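Aug 30, 2021

So I caved and ordered from the Isero late summer sale. I swore in February that I was done buying makeup until I'd used up at least one blush all the way to the pan, and I have not used up one blush. But they had the cream ones at three for $49, and the coral shade I missed last year was back, and Thandeka Mabuza texted me the link before I'd even had coffee. What was I supposed to do?

Shipping is free over 80 dollars, so of course I sat there for half an hour trying to find something to tip me over. I ended up with the Lazarević cleansing balm, the one in the little tub, which I've been meaning to try ever since the lady at the counter in Citville gave me a sample. That sample lasted me five nights. My skin felt so soft, and it took off mascara without me rubbing like a maniac! 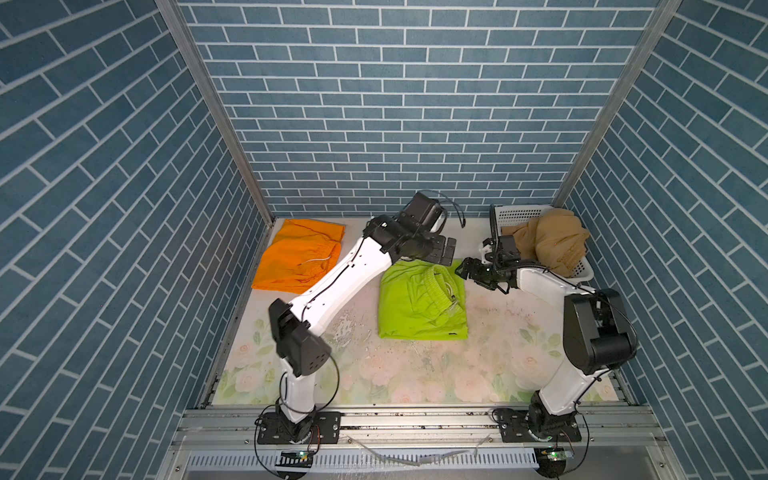

Thandeka got the lip set instead. She says the brown one looks better on me than on her already, and she hasn't even opened it – she just knows how these things go. We're going to split the two berry shades when they arrive. I told her she can have first pick because I still owe her for the sunscreen I finished at her place.

Spent the rest of the morning clearing out the bathroom drawer to make room. Threw out two mascaras that smelled like crayons and a foundation that had gone into layers, oil on top and sludge underneath. Also found the eyelash curler I accused my sister of stealing. I haven't told her yet. Maybe tomorrow. 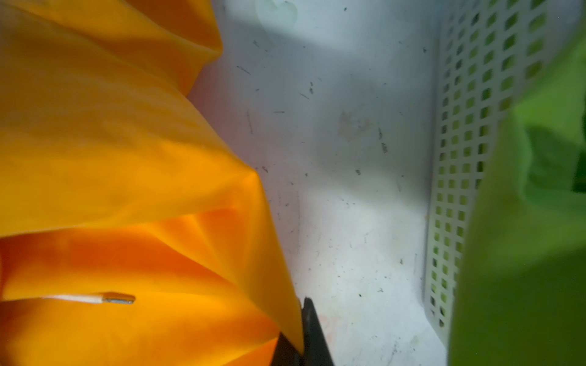 The gel moisturizer is nearly gone, and I can't decide if I want it again. It's great when it's sticky out, but by October my cheeks get tight and I start putting it on twice. The shop in Edness used to carry a richer version in a green jar, and I'd go back to that in a second if I could find it. I looked online for ages and only saw one listing, with no box and a dent in the lid. No thank you.

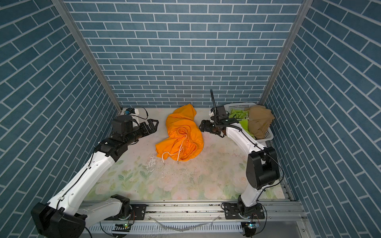
Nails next, and I'm taking forever over the color. I want something calmer than the neon pink I've had on all month, which has chipped on both thumbs anyway. Blue-gray would be nice, like that brick pattern on the walls, maybe with one accent nail in pale pink with a bit of leafy green to go with the floral floor. I've got a dusty blue that's close, if it hasn't gone gloopy. The pink I'd have to buy, and no, I am not opening that sale page again tonight.

Hair mask is on now and I've got a towel around my head, so I'm stuck here for a while. Package should come by the end of the week. Must remember to text Thandeka about the berry shades, and to buy cotton pads – we're completely out.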